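About Zinenell Holiday Homes

Hello, and thank you for stopping by! We're Zinenell, a small family-run business letting self-catering houses and cottages in and near Pistau, and we love what we do.

It all started with one house. My aunt left us her place on the hill above the harbour, far too big for us and with a roof that wanted everything doing to it, and we thought we might let it out for a summer to pay the builder. By September we'd had so many lovely people through the door (and a visitors' book full of drawings, recipes and one very long poem about seagulls) that we couldn't bear to stop. These days we look after 11 homes, from a snug cottage for two on Lim Lane to Skarkedine, our big old farmhouse, which sleeps families who want to bring the grandparents, the cousins and the dog.

We've stayed in every one of them ourselves, usually with children in tow, so we know which bedroom gets the early sun, which shower takes a minute to warm up and where the nearest decent loaf of bread is. Ask us anything! We would much sooner have a long chat before you book than have you turn up at a house that doesn't suit you.

What comes with every stay: bed linen and towels, firewood in the colder months, a travel cot and high chair if you ask, and a folder of walks that we keep adding to. The beach path from Skarkedine is 600 metres door to sand, and pushchairs manage it fine. Dogs are welcome in four of the houses, and you'll find those marked on the Our Homes page.

If your plans change, tell us up to 48 hours before you're due and we'll do our very best to find you other dates.

We're a small team. I answer the phone and most of the emails, my brother sees to the gardens and boilers, and our changeover crew get the houses gleaming between guests. If you ring on a Saturday and get the machine, we're all out making beds, so please leave a message and one of us will ring you back that evening.

We can't wait to meet you!

Si-eun Yang
Zinenell Holiday Homes, Pistau
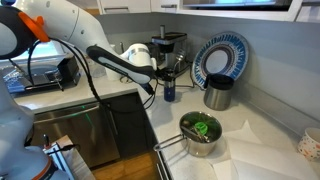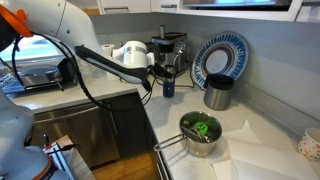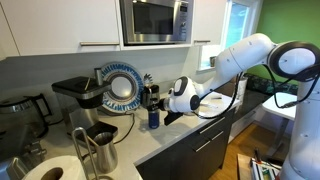
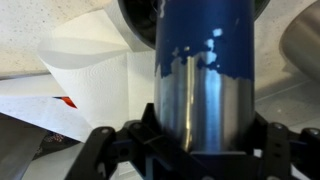
The first three: at the kitchen counter. Last: blue paint and bare metal, close up.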